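Workshop notebook, February
Back bench, 8 am start

The Budavstead fixie is back on the stand. Third time. Demetrius rode it in, said the creak is still there, and left it with me along with the remains of a muffin. Writing this up properly so Trinity can pick it up if I get pulled onto the rental fleet.

What we have: steel frame, flip-flop hub, 46 chainring, Fusen belt tensioner somebody had bodged into service as a chain tug on the drive side. Creak under load, once per crank turn, right side, worse uphill. Rider says it started when the new bottom bracket went in. Riders always say it started when the new part went in. Sometimes they're right, so I wrote it down.

The going theory in the shop is that the Julex cartridge is rubbish. Alaric has been saying so since he read it on a forum. I'm not convinced. I've pulled two of them out of other bikes and both spun fine, and both of those bikes were creaking from somewhere else. One was a saddle rail. The other was a pedal with no grease on the threads at all, dry as a biscuit.

So, in order, what I did this morning:

Seatpost out, cleaned, greased, back in to the tape mark. Rode it up the lane standing. Still creaks, so saddle and post are off the list. I did it standing on purpose.

Pedals off. Threads had grease but it was grey and gritty. Cleaned both sides, fresh grease, back on. Rode it. Still creaks, maybe a shade quieter, and I don't trust "a shade quieter" from a man who wants to go to lunch.

Swapped the right pedal for one off the loan bike anyway. Same creak. Pedals off the list.

Chainring bolts. All five were tight, or tight enough that the key clicked straight away. Took them out regardless. Two had no grease under the head. Cleaned the ring and the spider tabs, which had a line of black paste on them that I'd call suspicious. Greased, torqued to 8 in a star pattern. Rode it. Creak gone.

Rode it again ten minutes later with a bit more effort. Creak back.

This is where the last two notes on this bike stop, by the way. "Tightened ring bolts, creak gone, returned to customer." Twice, same words, no initials. Whoever wrote that rode it once around the car park. If we're going to keep a notebook, can we please put initials in it.

Next, the rear wheel. The tug only pulls on one side, so the axle can shift a hair in the dropout and shift back. Marked the axle position with a paint pen on both sides. Rode it. The left mark hadn't moved. The right one, hard to say. I'd like it to have moved because it would be a nice answer, and that is exactly why I'm not writing it down as a result. Will redo with a scribe line and get Delphine to read it without telling her what I'm hoping for.

Crank arm. Pulled the right arm off. Taper looked fine, no shiny spots to speak of. Cleaned it dry. We had the usual argument about grease on square tapers. Yoga says a thin smear, Alaric says never, both of them say it as if it were scripture. I've built them both ways and had both ways stay quiet. This one went back on dry only so that I've changed one thing at a time.

Yoga also brought in the flyer for the Raju ceramic bearing kit and left it on my bench. It claims you save watts. On a single speed with a wicker basket. I'd want to know whose legs, on what track, with what tyres, and who paid for the test. The flyer has a graph with no numbers up the side. It's now under the leg of the truing stand, which had a wobble.

Odometer on the bike computer says 824 km, with the last service written up at zero, which I read as somebody having reset it. We quote 2000 km for a chain on these and people treat that like a law of nature. I put the checker on it. The chain's past worn already, at whatever distance it has really done. Cog teeth are fine. So: new chain before any more creak testing, as a stiff link could be doing half of this. 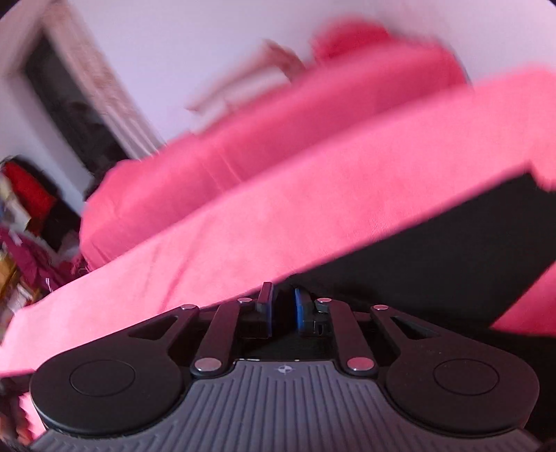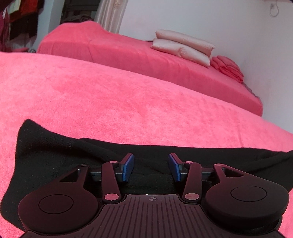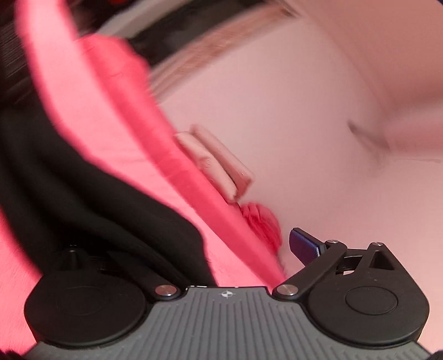

New chain on after lunch, slack set to a finger's width at the tightest spot. Ring isn't quite true, so there is a tight spot, and anybody who sets the slack without turning the cranks right round will get it wrong. While I had the old chain in my hand I went over the links again for a stiff one and found a pin sitting slightly proud. Compare the rivet heads on the black linkage in the first photo up there: round, silver, easy to pick out against the arms. A chain pin is a much smaller thing and this one was filthy, and I'd missed it with the chain on the bike. Wipe first, then look. I'm not claiming the pin is our creak, either. It would give a tick every few turns, as the link came round, and what we've got is once per crank turn. Two different noises could easily be getting lumped together as "the creak".

Rode it up the lane with the new chain. Quiet for the first lap. Quiet for the second. I'm not ruling anything in on two laps, having read what the last person wrote.

Still to do:
Scribe line on the dropout, Delphine to read it
Proper tug on the drive side, not a tensioner off something else
Bottom bracket out last, and only if it's still making noise by then. If it does come out, measure the shell before anyone blames the cartridge
Ask Demetrius to ride it home the hilly way and say what he hears, without us telling him what we changed

Trinity, the old chain is in the tray with a rag tied round the proud pin. Don't bin it. The stand needs its clamp rubber replaced as well, it's marking top tubes.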